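Where Do the Cups Go? Storage and Waiting Time in a Small Campus Café

Final report, Introduction to Service Design

Background

I should start by admitting that I picked this topic because I spend far too much of my life standing in line for coffee. The café in question is Rindidero, on the ground floor of the Westano building, and if you have ever had a morning class there you know the line I mean. It curls past the bulletin board and usually ends up blocking the door to the stairs, and everyone in it is very polite and slightly late.

When our instructor asked us to choose an everyday service and study one part of it closely, most of my classmates went for apps or bus stops. I wanted something I could visit every day with a notebook and a good excuse for a cinnamon roll. The owners were kind enough to let me sit at the end of the bar during the morning rush for most of March and April, and I am very grateful for their patience and for the refills.

The question

My first idea was to look at the ordering process, meaning the menu board, the register and the loyalty card. After the first few mornings I changed my mind. The person at the register was nearly always ahead of the person making drinks, and the person making drinks kept stopping to look for something. Most often it was a cup. So the question became a simple one: how much of the wait at Rindidero comes from the way cups are stored and returned, and could it be made shorter without buying new equipment?

What I did

I sat in the same seat for 10 mornings, from opening until the first lull, and wrote down each time the barista had to leave the machine and what for. I also talked with both owners and with the people who work the early shift. They told me the café owns around 800 cups in all, counting the espresso cups and the big soup mugs that come out in winter, and that a surprising number of them are in the dishwasher or out on the tables at any given moment.

I read what I could find in our library on kitchen layout as well. Much of it is written for restaurants many times the size of Rindidero, with separate dish rooms and runners, but the older home economics manuals were wonderful. They are full of sensible drawings of women reaching for saucepans, and they take the reach of an arm very seriously, which I came to appreciate more and more as the weeks went by.

What I saw

Cups at Rindidero live in three places. The espresso cups sit on top of the machine, where they stay warm. The glasses are on an open shelf at eye level. The ordinary mugs, which are used more than everything else put together, are kept in a low cabinet behind the barista, next to the Stustex dishwasher. To get one you have to turn around, crouch, and reach past whatever was put away last. On a quiet afternoon this is no trouble at all. At a quarter to nine it means that two people are trying to stand in the same spot, one of them holding a hot tray.

The baristas have found their own ways around it, of course. One builds a small tower of mugs beside the grinder before opening — it is gone within the first half hour. Another asks the person on dishes to hand mugs straight across, still steaming.
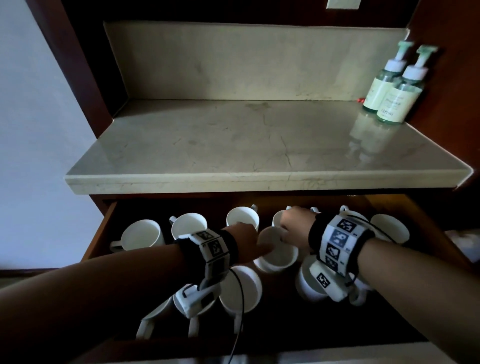

Drawers were the option I liked best from the start, and they are the main thing I would recommend. A shelf in a low cabinet hides its back row, while a drawer brings the back row out to you. With white mugs packed into a wooden drawer right under the countertop, a hand can come in from above and take one by the rim even from the back, with no crouching and no moving of the front ones. The cost is height, as a drawer of this kind takes one layer of mugs comfortably and Rindidero would need several of them to replace the cabinet. I asked at Ríos, the carpentry shop two streets over, and they thought 4 drawers would fit in the run of counter between the sink and the machine.

Limits of the study

I only watched mornings, and only in spring. I also suspect that everyone worked a bit more neatly with me sitting there. The Westano building has some 4000 people passing through it when classes are in session, and the week before exams was so busy that my notes from those mornings are hard to read.

Next steps

The owners plan to try a cheaper version first, moving the mugs to the glass shelf and the glasses to the cabinet. I have promised to come back in May and sit in my usual seat with the same notebook.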